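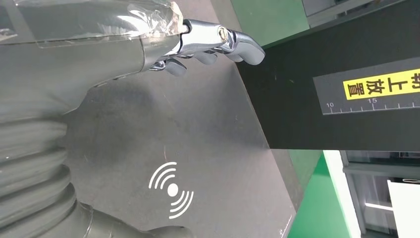 Stefaniia Vakulenko

Is the Pamura extended warranty worth paying for?

I bought a Pamura dishwasher in March and now I keep getting letters telling me my "coverage window" is closing. They want $122 a year. The regular warranty runs out after 12 months and the letter makes it sound like the thing will fall apart the next morning. The machine works fine so far, apart from a squeaky top rack. My sister has paid for plans like this on everything she owns and has never made a claim. Has anyone here gotten real money out of one of these?

November 2021 · 2 replies

Seidu Tetteh

I'd want to see the full contract before giving them a cent. Check who the letter is from. Mine had the Pamura name in big type, but the small print said Gindico, a separate company that sells service plans. When I asked for the terms I found a $25 fee per visit, no coverage for racks, seals or hoses, and a limit of $1000 over the life of the plan. So your squeaky rack is out. Pay for three years and you're well on your way to a new dishwasher.

Also look at your credit card benefits. Some cards add extra time to the maker's warranty and it costs you nothing. Call and ask, and get the answer in writing. The "final notice" stamp doesn't mean much to me. I've had four of them.

Ackah

dont do it, they never pay. had a Stisine fridge with a plan and waited 10 weeks for a part, ended up buying it myself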